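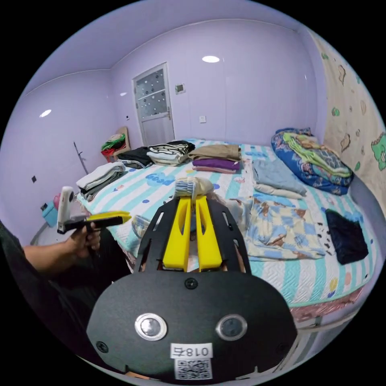

Folding laundry on a bed with a pair of hand-held grippers. Yellow fingers, black mounting plate.

Plekora G2 Hand-Held Gripper Pair
Supplied by Petridis
Item no. 1475

Overview
The Plekora G2 is a two-jaw gripper carried in the hand. A person does a chore with one unit in each hand, and the motion and video are saved for training a robot arm that carries the same fingers. It is sold in pairs, left and right. The pair is meant for household and light shop-floor work: folding, sorting, loading, wiping down, packing small parts.

Buyers often ask us whether a machine can do these chores on its own yet. The short answer is some of them, slowly, in the room where it was trained. The notes below come from our own bench and from customer sites, and should be read before ordering.

Specifications
Fingers: two per unit, yellow, replaceable
Mounting plate: black, slotted
Maximum load at fingertips: 1000 g
Run time per charge: nearly 7 hours
Storage: internal, with transfer by cable
Finger life: 3000 closing cycles on fabric before inspection
In the box: left unit, right unit, charger, cable, one spare set of fingers, hex key

Suitability by task
Folded towels and flat cloths. Good. An arm trained on one size of towel will fold that size. Change the size and expect corners that don't meet.
Shirts and pants. Fair. Picking one garment out of a pile is still the hard part. The fold itself is mostly solved if the garment starts out flat.
Mixed clothing on a bed. Poor to fair. Patterned sheets under patterned clothes cause missed grasps, and a soft mattress gives way under the fingertips. A person using the G2 adjusts for this without thinking. The arm needs many more recordings than it would on a table.
Bedding and quilts. Poor. Too much fabric moves at once. Two people recording together didn't help in our trials.
Small parts into trays. Good, if the parts are rigid and the trays stay in one place.
Bagging and sealing. Fair. Thin plastic film clings to the fingers.

Notes on recording
Pinch cloth close to the surface and lift before moving sideways. Dragging a garment works by hand but transfers badly to the arm.
Work at a normal pace. Operators who rush produce recordings in which the jaws close on nothing - these have to be removed later.
Keep finished piles in the same order through a session. Rolled bedding can stay at the end of the bed if it isn't part of the task.
Wipe the lenses before each session. Lint builds up faster than expected.

From the bench
Aroha Donnelly ran the fabric tests for this page. Her figure for finger life is lower than the one on the previous version because she counted a finger as worn at the first loss of grip on thin cotton. Fingers used only on rigid parts last longer.

Compatibility
Fits Tresora arm mounts from the February revision onward. Earlier mounts need the adapter ring, ordered separately. Hokum fingers share the bolt pattern but sit slightly farther forward, so recordings made with one set shouldn't be mixed with the other.

Returns and service
Unopened pairs may be returned within 30 days. Units are calibrated as a pair, so please send both back for service even if only one is faulty. Service questions go to Ataahua Paewai at the Petridis parts desk.

Page last revised April 25, 2019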